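Subject: Re: [kitchen-staff] the arm at Zisstead, who does what from February
From: Stanisława Walczak

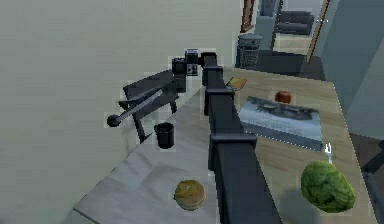

Simulated view of the arm between the two tables, with the cup and the bun on the near side.

Krawczyk wrote:
> I read the notes from Gatari twice and I still don't know what
> my prep people are supposed to do when this thing starts. We have
> 16 on the roster. Are the hours changing or not? Also the render
> has a cabbage in it. We send out 181 trays at lunch and I don't
> want anyone waiting on an arm to make up its mind about a cabbage.

Answering in order.

Hours: no change through the spring. The roster stays at 16. I asked for that in writing and have it. After spring I can't promise anything, and I told the morning crew the same.

What the arm will do: pick single items off the table and set them down where they belong on the tray line. Cups and rolls first. Whole fruit after that if the cup trials go well. It will not wash, cut or portion. The cabbage is in the render so Gatari can test with other items on the table. Prep of greens stays with your people.

What changes: one person per shift moves from loading cups to watching the arm and resetting it. Gatari calls this the "cell operator." It's a different kind of tired. You stand less and you pay attention more. Two of the people who tried it at Brotadum asked to go back to the line, and they were allowed to. I want the same rule here, and I want the job rotated so it doesn't land on whoever is youngest.

Training is 44 minutes on the simulator and then a full shift with someone from Gatari next to you. Paid at the normal rate. So far they have run more than 2000 simulated picks. I have not seen the breakdown by item and have asked for it.

One thing I need from you: the render has two tables side by side with different tops. Our prep tables are all the same steel and they are not the same height as each other. Please measure yours and send me the numbers before the arm is bolted down. Moving it later means losing a lunch service.

Replies to the list are fine. If it's about your own hours, write to me directly.

Stanisława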